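March, evening

Slow day, mostly paper. Omolara Etim came up from Dendham in the morning to go through the cell rules with me before they get posted. She had the old version printed out with notes in the margins. It ran to 50 items and I don't believe anyone on the floor has read past the first page. We got through the part on start of shift and the part on resets before lunch.

Start of shift is now short. Walk the table. Check the stop button by pressing it, then release and clear the fault. Jog each arm alone at slow speed before running both. Write your initials. The old version had people typing a sentence for every check, and the sentences were all the same: "OK, no issues." I looked back through 3,127 log lines last week and most of them told me nothing.

Resets took longer. Omolara wants the operator's hands off the table any time either arm is enabled, even when it's holding still. I agreed in the end. I used to reach in and straighten a cloth while the arm was paused, and so did everybody at Zandosow when I worked there. Paused is a software state, and the motors still have power. So the rule reads: disable, wait for the light, then reach. It will cost us a few seconds each time and people will complain.

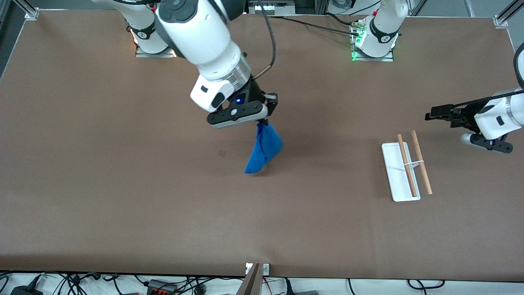
We argued a little about cables. The Espinoza checklist we borrowed from says "keep cables tidy," and you can't pass or fail that. Omolara rewrote it as two lines. No cable crosses the place where the operator stands. Every cable on an arm gets moved through its full reach by hand, arm off, after anyone touches it. I added a third line about labeling both ends, then took it out again, as it belongs in the build notes.

Cloth tasks get their own paragraph. If the gripper has hold of something soft, you don't pull on it. You open the fingers from the console and let it drop. I did it wrong in January and bent a fingertip, and the replacement from Ustach took nine days.

One thing we left open is how to record a bad run. I think it should stay in the set with a flag and a reason. Omolara thinks the operator should be able to throw it out if the setup was wrong from the beginning. We have 2,165 runs saved so far and I couldn't say how many were thrown out before that, and that bothers me. She's going to ask the Dendham people what they do.

Afternoon I typed up the clean copy. It's two pages now. I want it down to one and a half so it fits in the holder by the door with the phone numbers.

Still to do: print, get signatures from second shift, take down the old sheet, order fingertips.

Left at six. Rain on the drive home.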